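# lellia-fit

Sizing and rail-length tables for the Lellia range of through-floor and stair-mounted home lifts, with a small command-line tool that reads them.

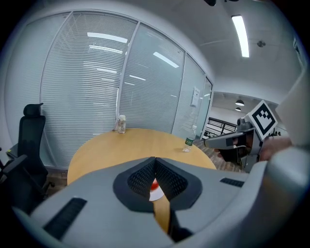

The tables are used by Dendomon surveyors to turn a site measurement into a rail order. They replace the spreadsheet that was passed around by email. Prices are kept elsewhere.

Last table update: Sep 16, 2020

## Contents

| Path | What it holds |
|---|---|
| `rails/straight.csv` | Rail lengths by floor-to-floor height and stair angle |
| `rails/curved.csv` | Bend allowances for inside and outside turns |
| `seats/yagi.csv` | Folded and unfolded depth of the Yagi seat |
| `seats/buvura.csv` | The same for the Buvura perch seat |
| `fit.py` | Command-line tool |
| `tests/` | Survey cases with known results |

All lengths are in millimeters. All angles are in degrees, measured along the nosing line and not along the handrail. Handrails are often not parallel to the stairs in older houses.

## Usage

Requires Python 3. There are no other dependencies.

```
python fit.py straight --rise 2640 --angle 43 --seat yagi
```

The tool prints the rail length, the bottom overrun and the clear width left with the seat folded. To run a whole survey sheet:

```
python fit.py batch survey.csv --out order.csv
```

The survey sheet needs the columns `site`, `rise`, `angle`, `width` and `seat`. Extra columns are copied to the output unchanged. A row with a missing value is written to `rejected.csv` and the run continues.

## Rules applied

- Rail length is rounded up to the next stock length. It is never rounded down.
- Bottom overrun is added before rounding. If a door opens onto the foot of the stairs, pass `--hinged` and the overrun is taken from the hinged rail column.
- Footrest clearance is checked against the narrowest point of the flight. Measure between skirting boards - wall-to-wall figures are too generous.
- The perch seat is only offered where the user can bend a knee very little or the flight is too narrow for a full seat. The tool does not decide this. It reports both seats if `--seat any` is given.

## Known problems

1. Curved flights are limited to 2 bends. Anything more has to go to the drawing office.
2. Winders with uneven treads give a bend allowance that is too short. Add the correction by hand and note it on the order.
3. Angles steeper than those in the table return an error. Do not extend the table by guesswork.
4. `batch` does not detect duplicate site numbers, so the same order can be written twice.

## Changing the tables

Edit the CSV files directly and keep the column order. Run the tests before committing:

```
python -m unittest discover tests
```

Each change to a rail table needs sign-off from Lambros Panagiotou. Seat tables are checked by Ashraful Mridha against the current factory drawings. Put the drawing number and revision letter in the commit message.

## Scope

The output is an ordering aid. It does not replace the site survey, the load check on the treads or the electrical check, and it should not be given to customers as a quotation.

Internal use within Dendomon and its approved installers.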